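4.3 编织礼品果篮的装篮与提手缠带

本节适用于 Flestix 编织果篮套装中的小号和中号圆篮。大号方篮的提手为插接式，请参阅 4.5 节。

开始之前

请准备一张干净、平整的浅色桌面，便于看清掉落的碎屑和线头。套装内含篮体一只、圈形提手一根、Javley 红色缎带一卷、衬纸若干。剪刀需自备。水果应提前擦干，带水装篮会使篮底发霉。

注意：篮体为天然材料编织，颜色深浅略有差异，属正常现象。篮沿如有翘起的短刺，请用剪刀贴根剪去，不要用手拉扯。

提手缠带

1. 将提手两端对准篮沿两侧的绑扎位，从外侧插入编织缝隙，插到底。
2. 从一端起缠。缎带先在根部打一个小结，再沿提手向上绕，每圈压住前一圈的一半，不留缝。
3. 绕过顶部弯弧时放慢速度，保持拉力均匀。弯弧内侧容易起皱，可用拇指推平后再绕下一圈。
4. 绕到另一端后，穿过篮沿绑扎位，打成蝴蝶结。两根带尾各留 5 厘米以上，自然垂下即可。

注意：蝴蝶结不要拉得过紧，否则篮沿会向内变形。

装篮

5. 篮底铺 2 层衬纸，边缘折到篮沿以下。
6. 先放较大的果子，苹果果柄朝上，靠篮壁摆放。
7. 再放颜色不同的果子，红黄相间，彼此挨紧，移动时不会滚动。 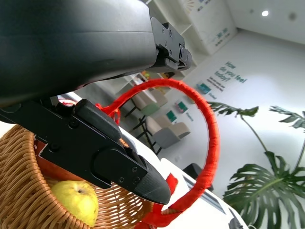

8. 较小的果子最后放入，填补空隙。果子顶端与提手弯弧之间应留出一掌的高度，方便手伸进去提握。
9. 轻轻左右晃动篮子。如听到碰撞声，在松动处补一小团衬纸。

警告：小号篮承重上限为 2,000 克，提手单独受力不得超过此值。超重时提手根部会从编织缝隙中滑脱。

搬动与摆放

装好的果篮在室内短距离移动时，应扶住篮身中部，不要只提缎带提手。需要换手时，先让另一只手贴住篮壁，确认握稳后再松开原来的手。篮身可以略微倾斜，但装有水果时不宜倾斜过大，以免上层果子滑出。

空篮较轻，可以握住篮沿拿取。不要捏压编织面的同一处，时间长了会留下凹痕。
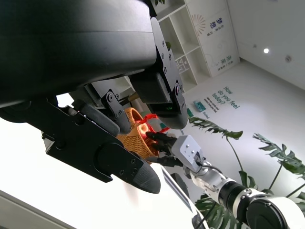
果篮应放在距桌沿一掌以外的位置，避开阳光直射。红色缎带长期日晒会褪色，受潮后可能把颜色染到篮沿上。若桌面铺有浅色桌布，建议在篮底加一张 Drakine 垫片。

更换缎带

缎带起毛或松脱时应整根更换，不要在旧带上继续缠绕。小号篮每次用带 300 厘米，中号篮请按提手长度另行加量。拆旧带时先解开蝴蝶结，再反方向退绕，最后剪掉根部的小结。

清洁

用软毛刷顺着编织方向刷去灰尘。有果汁渗入时，用拧干的湿布按压吸取，然后放在通风处阴干。不可浸泡，不可用吹风机热风挡。

备用缎带和衬纸可向 Tudose 配件部订购，订购时请注明篮体型号。型号标签贴在篮底外侧。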